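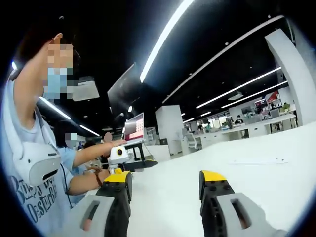
Compression garment after tummy tuck, how long do I really have to wear this thing?

Posted 18 February 2021 in Recovery & Aftercare

So I'm 15 days out from a tummy tuck with muscle repair. Drains came out day nine. Surgeon gave me a stage 1 garment at the hospital and said wear it day and night "until we say otherwise", then at my last visit the nurse said I could switch to a stage 2 whenever I felt ready. No other instructions. I called back and got voicemail twice.

Main things I want to know:

How many weeks full time did you all do? And did you drop the nights first or the days first?

Also the stage 1 is rolling down at the top and leaving a deep red groove under my ribs, it's still there an hour after I take it off to shower. Is that normal or is it the wrong size. I was measured before surgery and I'm puffier now than I was then, obviously.

And is it worth paying for a good stage 2. I was looking at the Tastari high waist one and the Hotico one with the zipper. The Tastari is a lot more and I can't tell why. My sister says just get regular shapewear from the store, which sounds wrong to me but she did have a c-section so she knows something about sore bellies.

Not looking to go back to work until April so I have time to be uncomfortable at home. Thanks in advance, sorry for typos, typing lying down.

mellie_in_recliner

3 replies

Fengying Bai

Had mine two years ago, same op, with repair. Six weeks full time, then two more weeks days only. Dropped nights first. Sleeping was the worst part so I was glad to. But my surgeon wrote that down for me on the discharge sheet and yours may want something different, so keep calling. Ask for the nurse by name if you remember it, or send a message through the portal if they have one. Mine answered the portal much faster than the phone.

The groove: a light mark that fades is one thing. Deep and still there after an hour, I would not just live with that. Rolling usually means too short in the body or too small, and when it rolls you get all the pressure in one narrow band, right where you don't want it. You can have fluid collect above and below it too. Until you reach them, try a soft cotton tank underneath, long enough to pull down flat with no folds. Folds leave marks as well. Don't cut the garment, I did, it frayed and rolled worse.

Measure again now, standing, relaxed, don't suck in. Waist at the narrowest and hips at the widest. Then use the chart for that exact brand. I was a medium in one and an XL in another, same week.

On brands. I had the Hotico zipper one. Fine. Zipper has a flap behind it but the flap bunches if you rush, so do it lying down with the hooks first and then the zipper. Washed it every other night in the sink. You want two if you can afford it, otherwise you're sitting in a towel waiting for it to dry. Store shapewear, no, not yet. It's made to squeeze the waist in, the pressure isn't even. Later on when you're healed and cleared it's fine.

Call the same day, or go in, if you get one side swelling more than the other, a sloshy feeling, fever, skin going dark or very pale along the incision, or numb legs. And calf pain or short of breath is emergency room, don't wait for a call back.

How is the walking? Are you upright yet? I was bent over until nearly week three.

stillswollen77

tastari is worth it imo. wore it 4 months because I liked how it felt lol, doc said I could quit way before that. get the one WITHOUT the lace trim, lace itches like crazy on the scar. I tried a Skultix first and sent it back, legs were so tight I couldn't sit on the toilet right

oh and get the open crotch version. trust me

D. Lü

Every surgeon says something else on this. Mine had me out of it completely at 20 days and I healed ok, friend with a different surgeon did three months. I don't think anybody here can give you a number.

What I'd add is loosen it after you eat. I was getting awful reflux and thought something was wrong inside and it was just the garment on the tightest row of hooks. Moved out one row, gone by the next day. Tell them about it at your next vist anyway.

Also swelling is worse at night. If it fits at 8 am and hurts by dinner thats pretty common, but if you can't get a finger under the top edge it is too tight, that's what they told me.

mellie_in_recliner

Thank you all!! Got through this afternoon. Nurse wants me to come in tomorrow so she can look at the groove, and said to wear the hospital one on the looser hooks with a tank under it tonight. She thinks I need a size up. Not buying anything till she measures me.

Fengying, upright-ish. I can see the top shelf of the fridge now. Still sleeping in the recliner.

Will come back and say what size I ended up in, the Tastari chart puts me right between two.

737 people viewed this thread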